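Kamonchanok Inthanon
March 2, 2022
I want to share how we write the rules for our two-arm table at Sellance. Several people asked me after my talk at Utetti, and I could not answer well in the time we had. It is a thread, please be patient with me.

Our old rule document had 189 lines. It was correct in every line. I asked the team which lines they remember, and mostly they remembered the one with the red stop button. So we wrote it again. Now it has 35 lines and 275 words in total, and it hangs by the door.

First rule on the paper: know where the stop is before you switch on. We have a teach pendant for each arm, so you must also know which pendant belongs to which arm. We ask the new person to say it aloud. It feels a little like school, but it works for us.

Second: hands stay off the brown paper when the arms are enabled. A part has rolled to the wrong cell? Leave it there, or stop first and then take it. Do not be faster than the robot. This line was the longest discussion in our team, because everybody has done it once.

Third: the tape is part of the setup. If you move a strip, you write it in the log with your name. If a strip is lifting, you press it down or you change it before the run. We say to each other that "it was only tape" is not an answer.

Fourth: bins. One bin, one kind of task. Before each run you look into both of them with your own eyes. Do not trust the list from the day before.

Fifth: cables. Move both arms slowly through the full path and watch only the cables, not the grippers. Most people look at the gripper, I also do. My colleague at Liao taught me to cover the gripper side with my hand when I watch from the pendant place, and I see much more now.

Some pictures from our table:

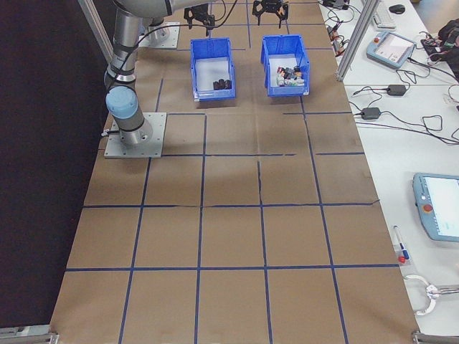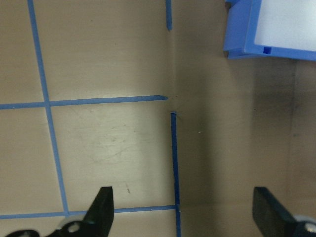 Both bins, with the arms over the table:

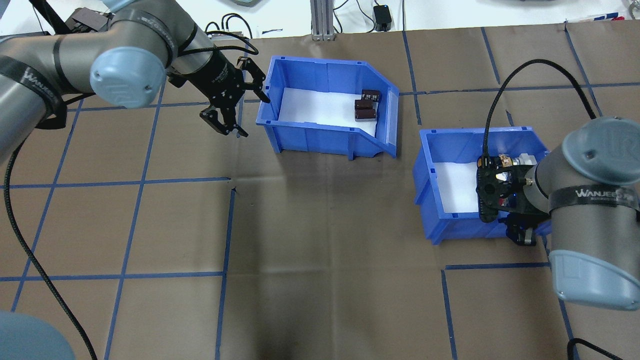
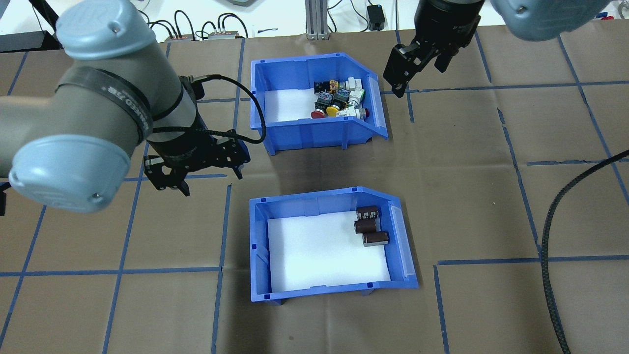

Sixth, and this one we added last: if two persons are at the table, only one gives commands. The other one may say "stop" at any moment and does not need to explain why. We do not discuss during the stop. We discuss after.

One question I received was if a short list can replace the risk assessment. No, please do not do this. The assessment is a separate document, it is long, and it should be long. The list is for the person who stands there in the morning with a coffee in hand (the coffee is line 2, it stays outside).

We will review the list again in April together with the people from Zoreo, who use a similar table and have different opinions about line three. If your lab has a short list like this, I would be happy to read it. I am most interested in how you write the rule for the second person.

I will put the full text here when the English is checked by somebody better than me. Thank you for reading.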